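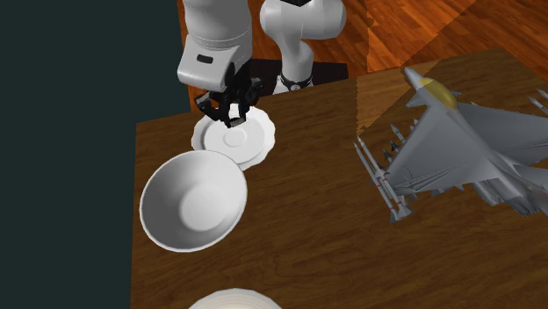
Home | News | Events | Join in | Contact

Last updated: 2022-03-14

Teaching by hand: an update from the Follska table

Those of you who have been with us since December will remember that Follska began with a very modest wish, to see whether people with no programming at all could show a robot arm how to clear a table. I am happy to report that it is going well, if rather more slowly than I promised, and that several of you have now had a turn at the controls (thank you, and thank you as well for your patience with the booking page, which was entirely my fault).

For anyone new, the idea is simple enough. You sit at a screen with a small hand controller, the arm in the simulator follows your hand, and the computer keeps a record of every movement you make. Do the same job enough times, from enough different starting points, and the arm has something to learn from. We have 713 recordings saved so far, and Danai Margaritis has been through every one of them with a cup of tea and a notebook. She has set 129 aside, mostly ones where the dish was dropped or where somebody stopped halfway to answer the telephone, and she asks me to say that a dropped dish is no disgrace and she would still like to have it.

The present job is the crockery. There is a plate with a wavy edge and a plain white bowl that overlaps it from some angles, and the trick, as most people find within a few minutes, is to come down on the rim of the plate from the far side so that the bowl stays out of your way. The bowl is deep and wants a different grip altogether. Said Bennani likes to tip the wrist a little before closing the fingers, and I have shamelessly copied him, though I still come in too fast and have to back off and try again.

Then there is the big grey jet, missiles and all, which shares the table with the dishes and which the children at our Tinard afternoon were very keen to pick up! It is not part of the job. You are asked to work around it, and the wings take up a good deal of the right-hand side, so please do mind them on your way back. A learner that has only ever seen bare wood would be no use in anybody's kitchen, and we would like it to pick up some of your caution along with your aim.

A few small requests from Danai before your next session. Pause for a moment before you close the gripper, as it makes the recordings much easier to sort. Try not to correct a wobble with a bigger wobble. And if you are left-handed, do come, we have only 5 left-handed people on the list and would dearly love some more.

We are hoping for another 100 good recordings of the bowl before we move on to anything new. The controllers live at the Skikix office as before, and you can book an hour through the usual page or just write to me if it misbehaves again. Said will be there for beginners and is very good at explaining which button does what.

Shares: 14 | Comments: 3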